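To: Vistia cell users list
Subject: Re: left hand drops the cube after homing
Date: 22 January 2023

> We have the two-arm cell at the Prostville site, same model file as
> yours. Since the update the left hand closes on its cube and then lets
> go partway to the plate. Right hand is fine. We have reloaded the Meltis
> config twice and rerun homing. Is it the friction setting, or do we have
> to redo the hand calibration from scratch?

You shouldn't have to start over. We saw the same thing on our simulated cell and it was two separate problems.

First, look at the wrist offset for the left arm. The update writes a new default and does not keep the old one, so if you had a value in there it is gone. Ours came back as 0 and should have been 11 mm. With the wrong offset the fingers close too high on the cube and only the tips hold it. Put your old value back, save, and restart the controller. Reloading the config is not enough — the offset is only read at startup.

Second, check the contact settings. The cubes and the fingertips each have their own friction entry, and the update only touched the fingertips. Make them match on both hands before you change anything else. If you raise friction to cover for a bad offset, it will look fixed until you move a plate.

Then run the color sort with both arms at once, magenta on the left and cyan on the right. Running one arm alone didn't show the fault for us. I use the slow profile and pause when the cubes are at the plates, then look at the fingers on each side.

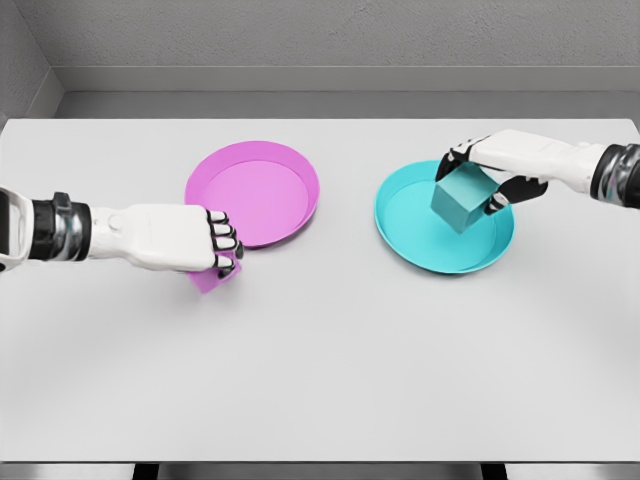 If the left cube slips at that point, go back to the offset and change it 2 mm at a time. Don't adjust the grip force yet. We left ours at the stock value and did 200 cycles after the fix with no drops.

One more thing for anyone running Sanna as the logger: it names runs by step number and will overwrite an old log with the same name. I lost run 366 that way, the only one with the fault clearly in it. Copy your logs out before you restart.

If it still drops after all this, send me the left arm section of your config — just that section, the full file is too big for the list. I would also like to know if your plates are at the stock positions. Ours were moved in March and I have not tested the old layout with the new update.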